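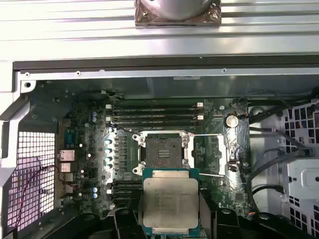
4.2 Seating the processor

1. Release both retention levers and open the socket frame.
2. Hold the processor by its side edges. Keep everything off the contacts underneath.
3. Match the notches to the socket keys, then lower the chip straight down – do not slide or tilt it.
4. Close the frame and lock the levers.

Caution: Bent socket pins are not covered by the Wideck warranty.

Note: Leave the memory slots empty until the heatsink is on. See page 39 for module order.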